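Section 5: Setting Up for a Visitor Demonstration

Applies to: Tedside tabletop arm with two-finger gripper, Vonau controller
Revision: 2023-01-23

5.1 Before you start

Use this section when people from outside the lab will watch the arm work. It covers the table, the props, the gripper check, the pick-and-place run and the shutdown. It doesn't cover first-time installation (Section 2) or teaching new positions (Section 4).

Allow 15 minutes for the table and gripper check if the arm has been used the same day. After a move to another room, do the full calibration in Section 3 first. The sites at Testville and Amundsen keep their own position files, and the two sets can't be swapped.

You will need:
The key for the Vonau controller
The demonstration prop box
A lint-free cloth
Floor tape for the visitor line
The printed run sheet from Appendix B

CAUTION: Keep the emergency stop within reach of the operator at all times. Do not hand it to a visitor, even with the arm parked.

5.2 Room and visitor line

1. Clear the floor on the visitor side of the table.
2. Put down a line of tape 100 cm from the table edge. Visitors stay behind it whenever the controller is on.
3. Choose the operator's position so that the operator can see both the gripper and the line.
4. Turn on all the overhead lights. Close the blinds if sunlight reaches the tabletop.
5. Test the emergency stop once with the arm powered and once more after the restart. Write both results on the run sheet.

Note: For school groups, one staff member runs the arm and a second one stays with the group. The operator does not answer questions during a run. Hold them for the pause in step 5.5.6.

5.3 Gripper check

1. Turn the controller key to SERVICE.
2. Move the arm to the HOME position.
3. Wipe both fingers with the dry cloth. Do not use alcohol or glass cleaner on them.
4. Check the finger screws for play. Tighten by hand only.
5. Select GRIPPER, then OPEN FULL.
6. Open the wrist camera view on the controller screen.
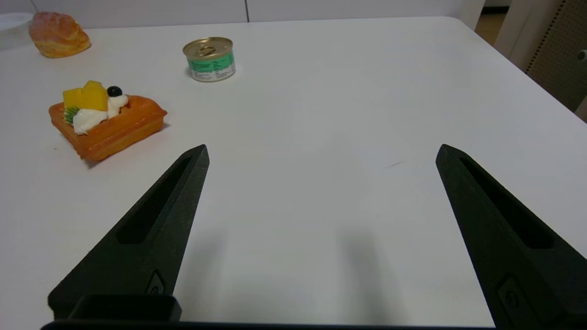 The wrist view is the quickest way to judge whether the gripper is ready. Look at it before every group, including groups that follow one another directly. Both fingers should come up from the bottom of the view, wide apart, with their tips at about the same height and clear table between them. If one tip sits noticeably higher than the other, close and reopen the gripper. If the difference is still there, stop and go to Section 7, Finger Alignment.

7. Select CLOSE SLOW. The tips should meet without a click or a jump.
8. Open the gripper again and return the key to RUN.

CAUTION: The fingers close with enough force to pinch. Never test the grip with your own hand, and never let a visitor do it.

Note: Shadows under the fingers are normal in the wrist view. Small marks on the tabletop do not matter either, but wipe off crumbs, tape residue and pen marks.

5.4 Setting out the props

The food set works well with mixed groups. The shapes are familiar, and visitors can tell what the arm is meant to do without a long talk beforehand. Use the toy food from the prop box and nothing fresh. Any can used as a prop must stay sealed and weigh no more than 500 g.

1. Place the receiving dish on the side of the table nearest the arm.
2. Place the food items where the arm can reach them. Leave enough space around each one for both open fingers.
3. Stand cans upright with the lid on top.
4. Lay decorated items, such as the waffles, with the toppings facing up.
5. Move the arm by hand through its whole path with the motors off. Nothing on the table should touch the arm or the cables.
6. If an item has to be moved, repeat step 5.

Put no more than 5 items in the active run list. Other things can stay on the table as long as they're outside the path. Some operators like a fuller table, and visitors do tend to ask which thing is next.

5.5 Running the demonstration

1. Ask the group to step behind the line. Wait until they have.
2. Say "arm moving" out loud and press START.
3. Keep one hand at the emergency stop.
4. Let the arm finish the first item without comment. Most people want to watch it once before hearing anything.
5. Check the position over the receiving dish. The fingertip should be close above the rim, with the cables hanging free of the dish.

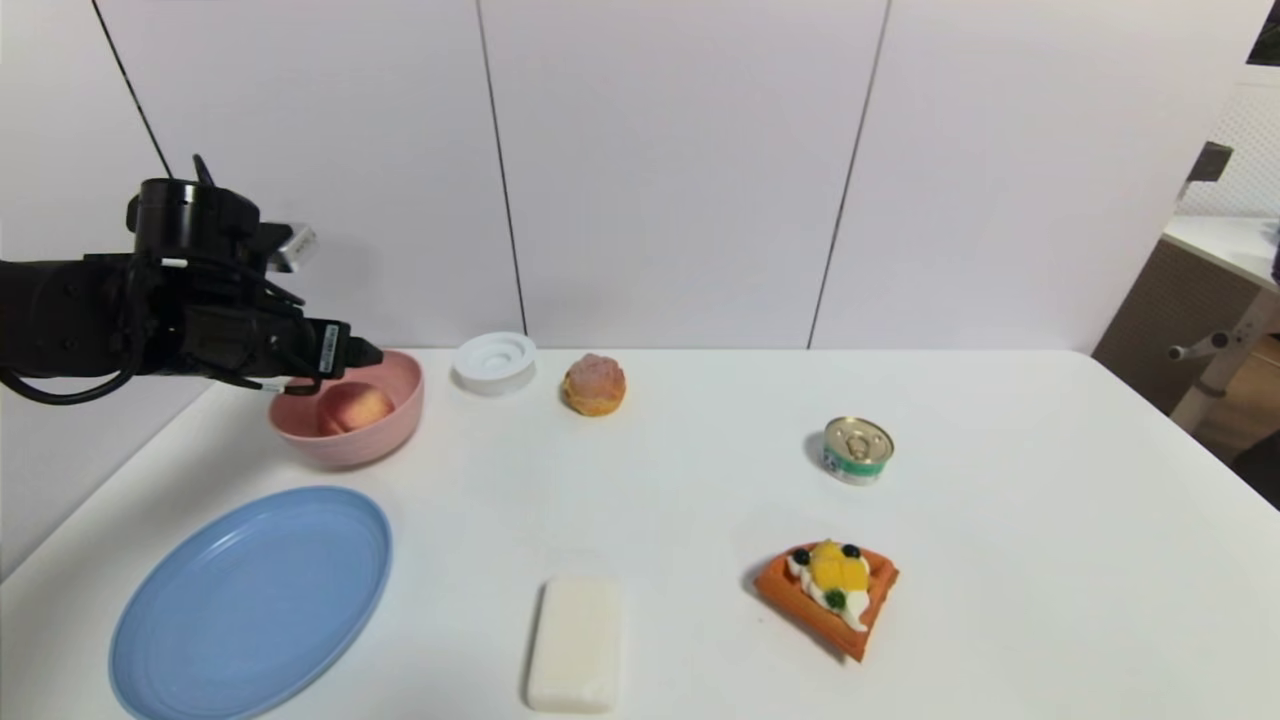 Figure 5-2. Gripper at the pink bowl, peach in the bowl.

6. Press PAUSE when you want to take questions. The arm holds its position and the motors stay on - visitors must remain behind the line.
7. Press START to continue, or HOME to end the run early.

Note: Do not reach into the bowl to turn or center an item during a pause. An item lying toward one side of the bowl is fine, and the run continues normally.

If an item is dropped:

1. Press PAUSE, then HOME.
2. Wait for the HOME light.
3. Turn the key to SERVICE before you reach over the table.
4. Put the item back in its place and return the key to RUN.
5. Start that item again from the run list.

Tell the group plainly that the grip was missed. There is no need to restart the whole list. If the same item is dropped twice, take it off the list for the rest of the day and note it on the run sheet. Decorated pastries are the usual ones, as the fingers can land on a topping and slide.

5.6 Letting visitors choose an item

On open days, a visitor may choose the next item from the controller screen. The operator still presses START.

1. Press HOME and wait for the HOME light.
2. Turn the key to SELECT. The motors are locked in this mode.
3. Let the visitor come to the screen by the marked route, away from the table.
4. After the choice is made, send the visitor back behind the line.
5. Turn the key to RUN and continue from step 5.5.2.

5.7 Shutting down

1. Press HOME. Turn the key to OFF and remove it.
2. Return the props to the box. Check toppings and small parts against the list inside the lid.
3. Wipe the table.
4. Lift the floor tape the same day, as it leaves residue if left overnight.
5. Sign the run sheet and file it with the controller log.

If the emergency stop was used during a demonstration for any reason other than the test in 5.2, leave the key out and fill in the form in Appendix C before the next group comes in.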